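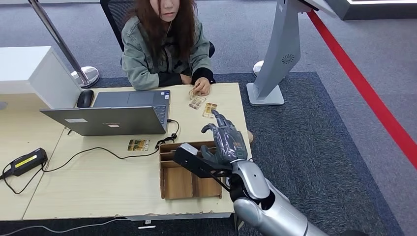 Cards on the desk beside the laptop.

Product Review: Gekura Match Analysis Software, Club Edition
August 23, 2023

The Gekura Club Edition is a video analysis package for amateur and semi-professional soccer clubs. It was assessed over one preseason by the coaching department at Kershaw, using recordings of first-team and reserve matches.

Installation was completed without difficulty. The club license covers up to 100 registered players, and match files are imported from any standard camera. During the review period the department tagged 663 events, the majority of them set pieces and turnovers in midfield. Tagging is done by keyboard shortcut, and a coach with no previous experience was working at an acceptable speed by the second match.

The reporting tools are less satisfactory. Heat maps are clear and print well, but passing networks cannot be filtered by period of play. A substitute's figures are also merged with those of the starting player unless the lineup is corrected by hand. Jade Sugden, who led the assessment, reported both matters to the supplier, Virken, in July. A reply was received within two days, although no date for a correction was given.

The annual fee is $300. The competing Iluvard package offers better reports at a higher price and requires its own camera.

The software is recommended for clubs with one or two teams. Larger academies should request a trial before purchase.

Rating: four out of five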